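In Praise of the Cluttered Counter
Wednesday, June 14, 2023

I have been collecting demonstrations for robot arms long enough to have strong feelings about kitchen counters, and my strongest one is this: leave the stuff out!

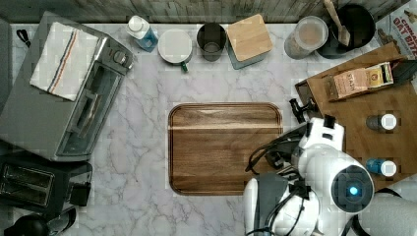
When our group at Metmont started recording, we cleared everything. One tray, one object, a bare surface, perfect light. The demos were lovely to watch and the policy we trained on them was hopeless the minute somebody set a mug down near the back wall. We had 182 episodes of a robot working in a kitchen that no person has ever cooked in.

So I'd like to argue for the mess, or at least for ordinary household clutter, as the default for anyone gathering this kind of data. Put a cereal box in the corner. Leave the toaster where a toaster goes, drape a towel over something, let a box of tea sit on the cutting board with a couple of bottles for company. A learning system only knows what it has been shown, and if we want it to ignore a canister while it deals with a tray, it had better see plenty of canisters.

The usual objection is that clutter slows the operators down, and it does. On our Thongdee tasks we got 61 usable episodes out of a day with a bare counter and 41 with a full one. People had to steer around things, they bumped a bottle now and then, and resetting between takes was a chore. I still think it was the best trade we made all year. Those 41 taught us more per minute than anything we had recorded before, and the operators told me they were less bored, which shows up in the motions. A bored operator makes the same reach over and over. An operator with a pot to avoid comes in from the left, then from above, then slows down near the rim, and every one of those is something the model can use.

I'd go further and say the bumps should stay in too, as long as they are labeled. We used to throw out any take where the gripper brushed something and the person recovered. I winced when I went back through that folder last August, because the recoveries were the good part! That is exactly the behavior you can't write by hand.

There is a limit, sure. The Perken setup piled so much on one table that the wrist camera hardly ever got a clean look at the target, and I wouldn't copy that. Shuffle a handful of things between takes, swap a few out every week, and change the tray once in a while.

We're starting the Restesham recordings next, and my shopping list for them is mostly groceries. I can't wait to see what the arm makes of it.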